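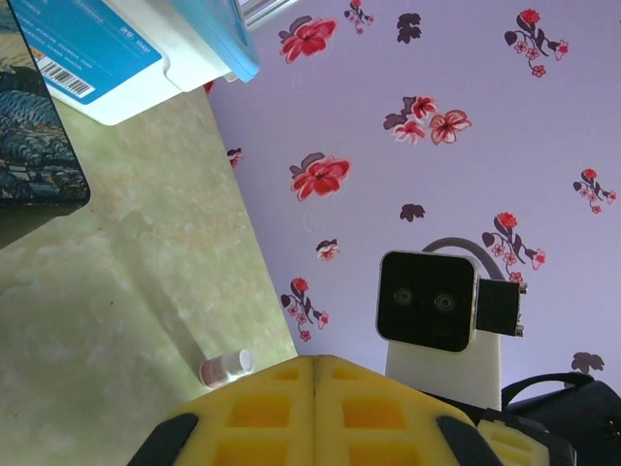
贝尼克整理样板间:浅绿色云纹台面与花卉墙纸,台面上为待归位的小件物品

关于我们

贝尼克(Benik)从事住宅台面与小件物品的整理、分类和收纳规划。业务范围限于台面、抽屉、浅柜和书桌四类区域,不承接搬家、保洁和家具拆装。公司现有员工20人,其中现场整理人员和方案人员分属两个小组,由Reece Haslam统一负责技术标准。

公司的前身是Herkitia仓储用品店的一个售后小组。当时的工作是替购买收纳盒的客户测量抽屉内径、核对隔板高度。测量记录积累到一定数量后,小组发现退货的主要原因是尺寸与物品不匹配,于是把测量和物品登记单独列为一项服务,后来独立成为现在的公司。

工作对象

本公司处理的物品以单件重量较轻、种类混杂为特点,常见的有瓶装用品、带条码的包装盒、印花封面的本册或盒套、带提手的包袋。此类物品多数没有固定存放位置,使用后就近放在台面上,沿墙一侧堆积最为明显。上图台面靠墙处横放的白色小瓶,瓶身贴有粉红色标签,在登记表中归入“瓶类,卧放”;旁边蓝白两色的盒子带有条码,归入“盒类,有码”。

卧放与立放分别登记。卧放的瓶类在归位前须检查瓶盖是否旋紧,再确定存放姿态。有码的盒类以条码作为唯一识别依据,盒面上的其他印字只作备注,不作编号使用。印有图案的物品按外形归类,图案内容不影响存放区域。

工作流程

整理工作分为登记、分区、归位、复核四道工序。

登记在物品原位进行,不得先行移动。登记项目包括类别、姿态、外廓尺寸、与墙面的距离。尺寸以毫米计,取最大外廓,提手和背带按自然下垂状态测量。

分区以使用频率为准。每日使用的物品留在台面,每周使用的进入第一层抽屉,其余进入柜体。台面保留物品的投影面积不得超过台面总面积的三分之一。客户有特殊要求的,在方案单上另行注明并签字。

归位时先放大件,后放小件。沿墙物品与墙面之间留出20毫米间隙,便于擦拭,也可减少盒角对墙纸的磨损。带花纹的墙纸表面多有压纹,磨损后不易修补,现场人员不得在墙纸上粘贴标签、挂钩或胶条。

复核在归位完成后的第7天进行。复核人员不得由原归位人员担任。复核时逐项比对登记表,位置发生变化的物品记为“漂移”。同一物品连续两次漂移,说明原定位置不合适,须重新分区。

台面材料

云纹、石纹类台面的底色不均匀,浅色小件放在上面辨识度低,登记时容易遗漏。对这类台面,现场人员先铺设深灰色定位垫,再进行第二遍清点。浅绿、米白和淡粉混合的表面尤其需要注意白色瓶盖和白色盒体。定位垫为可水洗材料,规格分大小两种,用后收回。

台面材质不明时,一律按石材处理,不使用酸性清洁剂。清洁只限于移开物品后露出的区域,整体清洁由客户自行安排。

收纳用品

公司使用的隔板和浅盒由Celudik供应,统一为无盖、直壁、可叠放的规格。单只浅盒高度不超过抽屉净高减去20毫米。标签采用Bataineh纸质插卡,不使用背胶标签,更换时不留残胶。客户自有的收纳用品只要尺寸合适即可继续使用,公司不要求更换。

公司仓库备有隔板400片,按宽度分架存放。方案确定后由仓库按单配齐,现场不做裁切。余料退回仓库重新入架,不计入客户费用。

样板间

样板间用于新员工训练和客户参观。墙面为淡紫色花卉墙纸,台面为浅绿色云纹面,两者均按普通住宅的使用情况布置,不做展示性陈列。台面上的物品每次训练前重新打乱,姿态和朝向不作规定,受训人员须在不移动物品的前提下完成登记表。登记错误超过两处的,重新训练。

参观须提前预约,每次一组。参观者可以翻阅历次训练的登记表和复核表,不可带走。每年6月样板间停用,用于更换墙纸和检修抽屉滑轨,期间只接受方案咨询。

服务标准的修订

现行登记表格式自08/04/2019起使用,此前的表格不再接受复核。主要改动是增加“姿态”一栏,并把“颜色”由必填改为选填。标准文本存于前台,客户可索取复印件。对登记或复核结果有异议的,凭方案单编号向技术标准负责人书面提出,由未参与该单的人员重新登记。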